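Cleder Grip Guard add-on

Product code 894. Updated 24 November 2025.

Grip Guard is a software add-on for two-finger grippers. It watches finger width and motor current during a lift and stops the arm when the two no longer agree. It was written after a fault in our own grip controller, and we think buyers should know about it.

In July a customer reported that arms running controller version 5 kept moving after the part had slipped. The gripper reported "held" while the fingers were still closing. We repeated the fault in simulation at Naloso, with over 2,000 lifts. Parts with a narrow middle or rounded ends were the worst. The finger pads met a sloping surface, the force reading passed the limit for a moment, and the controller took that as a good grip.

Simulated lifts, gripper view and room view:
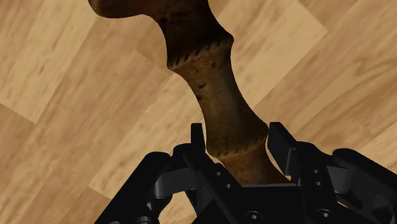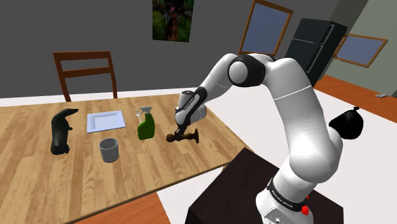

The old controller read the force once, at first contact. Grip Guard keeps reading until the arm reaches its release point. If the finger width changes by more than the set amount, the arm slows, stops and holds its position. It does not open the fingers. The operator has to clear the stop by hand.

What you get
Grip Guard licence for one arm
Setup notes and a test file with 13 part shapes
Sevus log viewer

Fitting
Update the controller first. Load the add-on, restart the arm and run the test file with the work area clear. Do not set the width limit to zero, as this turns the check off in the current release.

Grip Guard is not a safety-rated stop. Keep your existing guards and emergency stop in place.

Customers on version 5 can have the add-on free of charge. Orders and returns are handled by Majumder.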